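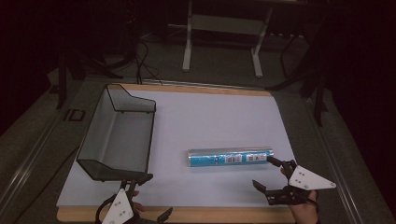 Does a longer warm-up lower the number of leg injuries in a youth soccer season?
In the two teams we followed, the team with the longer warm-up had fewer, but the groups were too small to say the warm-up was the cause.

Warm-Up Length and Leg Injuries in Two Youth Soccer Teams
Nazareno Ferraro and Jasmina Grgić
Final report, Sports Science Project
Submitted 8/30/18

Background

Both of us played soccer through high school, and both of us had coaches who treated the warm-up as something to get out of the way. One lap, a few toe touches, then straight into shooting drills. When we had to pick a topic for this project we wanted to know if the time spent before practice makes any difference to how often players get hurt.

We read what we could find in the library on warm-ups for young players. Most of the programs described there mix running, balance work, jumping and short sprints. They usually take longer than the warm-ups we remember, and several of the writers say that coaches drop parts of them when practice time is short. We saw the same thing happen during our own project.

Teams

The Berley and Okton youth clubs agreed to take part. We followed one girls' team from each club, with 26 players in all, 13 on each team. The players were 13 and 14 years old. Both teams practiced twice a week and played one game a week. Berley plays on grass. Okton plays most home games on an older turf field near Daneshvar Park, and this matters for the results.

A parent signed a consent form for every player. We do not use players' names in this report.

What we did

Starting in February, Berley used a 20-minute warm-up before every practice and game. It had five parts:

Easy running across the field, forward, backward and sideways
Single-leg balance, with a partner giving a light push at the shoulder
Squats and walking lunges
Jumps with a soft landing, knees kept over the toes
Short sprints with a sudden stop and turn

Okton kept its normal warm-up, which took eight minutes and was mostly jogging and passing in pairs.

After each session the coach filled in a one-page sheet. The sheet asked who was there, how long the warm-up lasted, and if anyone had a leg injury. We counted an injury only if the player had to stop and could not come back in that session. Bruises from kicks were written down separately and left out of the main count. By the end of the season we had 346 player entries for Berley games and a slightly smaller set for Okton.

We typed the sheets into a spreadsheet at the end of every week. Nazareno entered the Berley sheets and Jasmina entered the Okton sheets, then we traded and checked each other's work. Six sheets had no warm-up time on them, and we asked the coaches to fill it in from memory. We know this is weak data.

Results

Berley had four leg injuries over the season. Okton had seven. Ankle sprains were the most common type on both teams. Okton also had two hamstring strains, and Berley had none.

The Berley warm-up was supposed to last 20 minutes but often did not. On cold evenings and before early games it was cut to 12 or 15 minutes, and the balance work was the part left out most often. The players told us they found it boring. The sprints were never skipped.

Three of the seven Okton injuries happened on the turf field. If those are taken out, the two teams come out the same – four each. We did not plan for this and should have asked about playing surfaces before choosing the teams.

Problems

Two teams is a small sample. The coaches knew which team was using the longer warm-up, and this could have changed what they wrote down. The Okton coach was also more careful with the sheets, so some minor injuries at Berley may be missing.

We had hoped to add a third club, Umorow, but it lost its field time in the first week and moved its practices to a school gym. We have only two sheets from that team and did not use them.

Cost

The club fund gave us a budget of $2,000. Most of it went to cones, balance pads and printing, plus gas for driving to away games. The balance pads stayed with Berley after the season.

What we would change

We would use more teams and have them all play on the same kind of surface. We would also shorten the warm-up to 15 minutes from the start, a length the coaches said they could keep to all season. The sheet needs a box for the playing surface and another for shoe type. Jasmina has already redrawn it, and the Berley coach has asked for copies for the fall team.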